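Two-bedroom first-floor apartments, Clurenville, Divport

The second release at Clurenville is now open for reservation. It is made up of two-bedroom apartments in the block nearest the river path, and every one of them is sold leasehold with a parking space. Completion of the block is planned for July.

Clurenville stands on the old dairy site on the north side of Divport. The first block is lived in and the road past it has been surfaced and lit. The builder is Byun, and the estate will be run by Trudisance once the last apartment has been handed over.

## The apartments

Each apartment has 76 square metres of floor space, not counting the balcony. The front door opens into a hall with a coat cupboard on one side and the bathroom on the other. The living room and kitchen share one large room at the end, with the balcony doors facing west. Both bedrooms are on the quiet side of the building.

The main bedroom takes a king-size bed and has a fitted wardrobe with sliding doors. The second bedroom is smaller but will still take a double bed against the long wall. Buyers who want to use it as a study can ask for two extra double sockets under the window, provided they do so before the plastering stage.

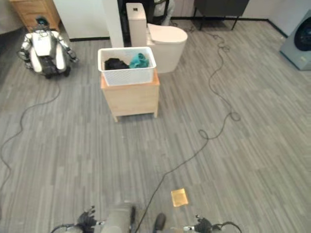
Heating is by a gas combination boiler in the kitchen, with a room thermostat in the hall and valves on all the radiators. Windows are double glazed and open inwards for cleaning. There is an extractor fan in the bathroom that comes on with the light and runs on for a short while afterwards.

The kitchen comes with an oven, a hob, a cooker hood and an integrated fridge freezer. There is space and plumbing for a washing machine and for a slimline dishwasher, but neither is included. Worktop and door colours can be picked from the builder's standard range if you reserve early enough - ask Nilmini Saha at the sales office which plots are still open to changes.

## What is included in the price

- Fitted kitchen with the appliances listed in the previous section
- Fitted wardrobe in the main bedroom
- Floor coverings throughout
- One numbered parking space
- Lockable store on the ground floor, big enough for bicycles
- Balcony light and outside socket
- Ten-year structural warranty

Curtains, blinds and light shades are not included. A television point is fitted in the living room and in the main bedroom, and the broadband line is brought into the hall cupboard. You will need to arrange your own contract with a provider.
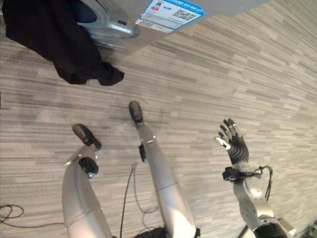
*Carpeted floor.*

## The building

The block has 4 storeys and a lift. Entry is by key fob, with a door phone in each hall. Bins are kept in a brick store by the car park and collected from there, so there is no need to put anything out at the kerb. Post boxes are inside the main entrance.

Pets are allowed with written consent from the managing agent. Consent is normally given for one cat or one small dog. Barbecues are not permitted on the balconies, and washing should not be hung over the rail. The full list of rules is in the lease pack, and buyers should read it before they reserve.

Visitors can park in the marked bays along the access road. These can't be reserved and are limited to one night at a time.

## Getting about

The bus into the centre of Divport stops at the end of the access road. The station is on the same route. There is a small supermarket and a chemist on Mill Rise, both within walking distance, and the primary school is just beyond them. Drivers can reach the ring road without going through the town, though the roundabout by the retail park is slow in the morning.
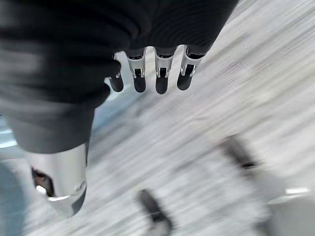
The river path runs behind the block and is paved as far as the footbridge. Past that it is gravel and can be muddy in winter.

## Reserving an apartment

A reservation fee of £2000 holds the apartment while contracts are drawn up. It comes off the purchase price on completion. If you withdraw before exchange, the fee is returned less the legal costs already run up by the seller.

You will need proof of identity, proof of address and either a mortgage offer in principle or evidence of funds. You may use any solicitor you like. We keep a list of local firms who have handled sales in the first block, and we are not paid for passing on their names.

Part exchange is considered on houses within the Divport area - Ashraful Fakir deals with these and will arrange the valuation. It is not offered on apartments or on property held as a buy-to-let.

Viewings are by appointment, with the last one at 4.30 pm. Please wear flat shoes, as the path from the car park to the block is not yet finished. Prices, floor plans and a draft lease can be sent by email or collected from the sales office.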